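Cellule robotisée de démontage de PC : quelles règles pour la zone socket / mémoire ?

Posté par atelier_nord, le 4/3/26

Bonjour,
Je rédige la procédure interne d'une cellule où un bras muni d'une pince intervient dans des unités centrales couchées et ouvertes. La partie bridage et énergies est faite. Il me manque des règles écrites pour l'approche de la carte mère : hauteur de survol, ordre des opérations, protection ESD. Le point sensible est la proximité entre le cadre du socket et les slots DIMM.

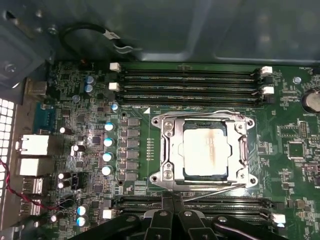
Notre analyse de risques de février retient deux modes de défaillance : accrochage du levier de socket et appui latéral sur les verrous des slots. Faut-il une zone interdite logicielle par composant, ou un seul volume englobant ? Et quelle norme citer ?

fekel_13
Un seul volume, vitesse réduite, et c'est réglé. Chez nous ça tourne comme ça depuis 90 machines.

hiebert_meth
Un volume unique ne convient pas si la pince doit travailler à l'intérieur. Il faut distinguer la sécurité des personnes, qui relève de l'ISO 10218 et de l'analyse de risques de la cellule, et la protection de la pièce, qui relève de votre procédure. Pour l'ESD, référence CEI 61340-5-1 : châssis et outil au même potentiel, contrôle de continuité consigné avant la prise de poste.

Pour l'implantation, je fixe les règles suivantes :
– boîtier couché, panneau latéral déposé, butées sur la table ;
– supports et gabarits à côté du boîtier, hors de la trajectoire d'entrée ;
– câble d'outil guidé le long du poignet, avec contrôle du mou à chaque changement d'orientation.

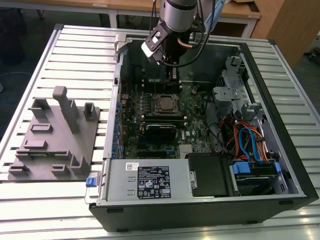 Boîtier ouvert sur table à profilés aluminium, plaque de fixation à gauche.

L'entrée dans le châssis se fait à la verticale. Pas de translation sous le niveau des bords de tôle tant que l'outil n'a pas rejoint son point d'approche.
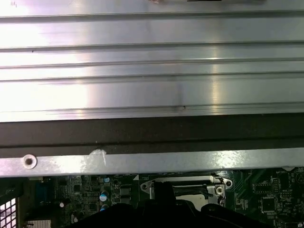 Les surfaces métalliques brillantes posent un autre problème – les reflets faussent la localisation par vision. Imposez un recalage sur deux repères de la carte, et un arrêt si l'écart dépasse votre tolérance. La fiche 952 de notre recueil traite le recalage, la 953 la reprise après arrêt : toujours retrait vertical, jamais de reprise en position basse.
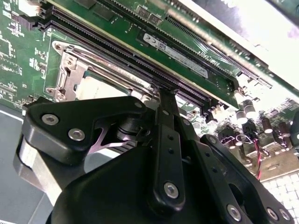
Birdie Lyons
Responsable méthodes et automatisation, Bestum (site de Flindham)

Je complète hiebert_meth sur les zones interdites. Une par famille de composants suffit : socket et levier, slots et verrous, condensateurs, faisceaux. Chaque zone porte un état, actif ou levé, et seule l'opération en cours peut lever la sienne. Dans la procédure, inscrivez l'effort maximal admissible par opération, mesuré sur carte de rebut, et la personne habilitée à le modifier.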